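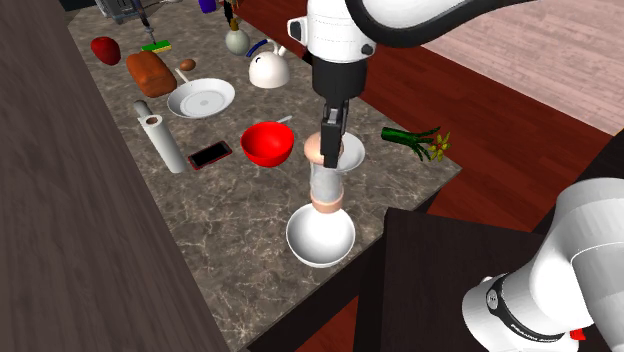

What do you do with a piano that comes with the house?

You learn to walk around it, mostly, and you stop telling guests it's a long story.

The one on Gezer Street came with a note taped inside the lid. PLEASE KEEP, it said, and then, in smaller letters, as if the writer had been talked down, OR FIND SOMEONE. Ayten Türkmen found it the first night, eating crackers on the bench with her coat on. She didn't play. Nobody in her family played, except an uncle who did "Happy Birthday" with one finger and charged people for it in compliments.

She put an ad up the next morning. Free piano, good home, you haul. A man called from Priseck and asked what make it was.

"A Fidow," said Ayten, reading it off the front.

There was a long pause, the kind a doctor leaves.

"And it's free?" he said.

"It's free."

"I'd want 200 dollars," said the man.

By December she had been turned down by a church, two schools and a bar that had a hole in its floor. The school on the hill already had five pianos and was trying to give her one. She dropped the ad to a single line, Piano, and after that the only person who wrote was a woman wanting to know if it could be stood on.

In the meantime things collected on it. Mail, first. Then a lamp, then the box the lamp came in, then the tax folder, which had been moving from room to room for a year looking for somebody to take charge. Ayten's sister came to stay and said the piano really pulled the room together, by which she meant there was no way to get to the window.

It was her sister who sat down and hit a key. Middle of the keyboard, one note, quite hard. It came out sour and a little late.

Next door, somebody knocked on the wall.

They looked at each other. Her sister hit it again - same knock, same spot, a bit faster.

"That's a complaint," said Ayten.

"That's rhythm," said her sister, who had once dated a drummer and was never going to let it go.

The neighbor turned out to be Elia, some 60 years old, in a cardigan with a burn on the sleeve. She stood on the step and did not say hello. She said, "You found the A."

"Is it a complaint?" said Ayten.

"It's flat," said Elia. "It's been flat since he bought it. I told him every night for eleven years. I thought when he moved he'd take it with him, and I'd finally get some sleep." She looked past Ayten down the hall. "Did he leave a note?"

Ayten went and got it. Elia read both lines, turned it over to see if there was more, and put it in her cardigan pocket without asking.

"Well, you can't keep the lamp up there," she said. "It buzzes."

She came in and moved the lamp. She moved the tax folder too, and the mail, and sat down on the bench, and played something slow that went around the A whenever it could and, when it couldn't, winced and carried on. Ayten's sister cried a little and blamed the crackers.

Ayten took the ad down after supper. There was one new reply under it, from the man in Priseck. He could go as low as 150.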